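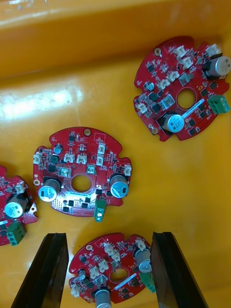
주황빛 도는 노란 트레이, 그 위에 동그란 빨간 기판.

2024년 4월 5일. 아침부터 목이 칼칼하더니 점심 지나니까 코까지 막혔다. 그래도 저녁에 치즈는 먹었다. 코가 막혔는데 스틸턴(Stilton)을 뜯다니, 돈 아깝게 뭐 하는 짓이냐고 고예서한테 한 소리 들었다. 맞는 말인데 맛은 났다! 꿀 조금 뿌리고 호두 부숴서 올리니까 짠맛이 확 살아서, 반만 먹으려다 한 통을 거의 다 먹어 버렸다. 내일 얼굴이 부을 게 뻔하다.

예서가 퇴근길에 들러서 여름 여행 얘기를 또 했다. 8월에 프룰홀름(Prullholm)이라는 섬에 가자는 건데, 시브 그뢴리(Siv Grønli) 씨네 별채를 6박 빌릴 수 있단다. 예서가 예전에 어학원에서 같은 반이었던 사람이고 나는 메일로만 인사했다. 시브 씨 메일은 늘 짧다. 침대 두 개, 난로 하나, 배는 하루 두 번. 끝. 나는 이런 메일이 좋은데 예서는 화난 거 아니냐고 자꾸 걱정한다. 답장에 느낌표를 네 개나 넣어 보냈다길래 한참 웃었다.

문제는 비행기 값이다. 오늘 본 게 둘이 합쳐 1160유로였고, 짐 추가는 또 따로다. 지난주에 봤을 때 그냥 살걸. 예서는 더 기다리면 내린다 하고 나는 오른다 하고, 작년에도 똑같은 얘기를 하다가 결국 부산에 갔다. 부산도 좋았지만(밀면!) 올해는 진짜 바다 건너고 싶다. 일단 일요일까지 생각해 보기로 했는데 나는 벌써 마음속으로 양말을 싸고 있다.

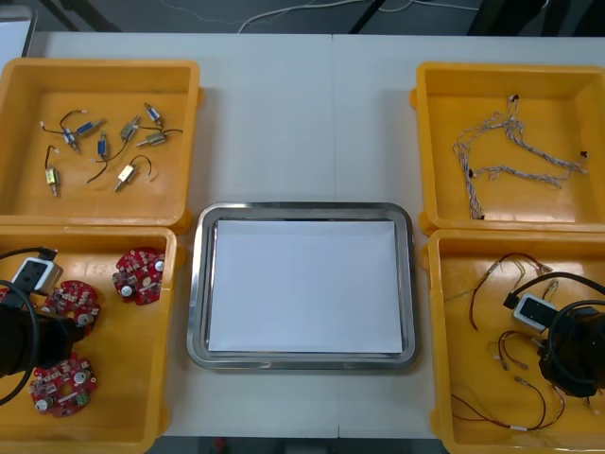 밤에는 뜨개질을 다시 꺼냈다. 알바(Alva)라는 카디건 도안인데 겨울에 시작해서 아직도 뒤판이다. 14단쯤 풀었나, 무늬가 한 코씩 밀린 걸 왜 그때는 몰랐을까. 풀어낸 실이 꼬불꼬불해서 라면 같았다. 실도 색깔별로 막 뒤섞여 있어서 바늘보다 실 찾는 데 시간이 더 간다. 흰 작업대에 노란 통을 두 개씩 두 줄로 놓고 가운데에 네모난 스테인리스 쟁반을 둔 저 배치, 나도 따라 해야겠다. 통에는 실을 색깔별로 넣고, 쟁반에는 가위랑 단코표시링 같은 자잘한 걸 놓고. 쟁반 바닥에 흰 종이를 깔아 둔 것도 마음에 든다. 우리 집 식탁에 통 네 개가 올라가면 밥은 어디서 먹나 싶지만, 그건 사 놓고 고민하자.

실은 데스틀로(Destlow) 걸로 한 타래 더 사야 한다. 100그램짜리밖에 안 판다는데 그만큼은 필요 없고, 그렇다고 안 사면 소매가 칠부가 된다. 칠부 카디건… 봄에 입으면 괜찮지 않나? 아니다, 섬은 8월에도 저녁엔 쌀쌀하다고 시브 씨가 그랬다. 긴소매로 가야지. 여행 전에 완성만 하면 배 위에서 입고 사진도 찍을 거다.

엄마한테 전화하는 걸 또 까먹었다. 내일 아침에 꼭 하기. 세탁소도 들러야 하고 우유도 떨어졌다. 생강차 한 잔 더 마시고 자야겠다. 코가 뚫리면 남은 스틸턴을 식빵에 올려 구워 봐야지. 예서 몫은 조금 남겨 두고.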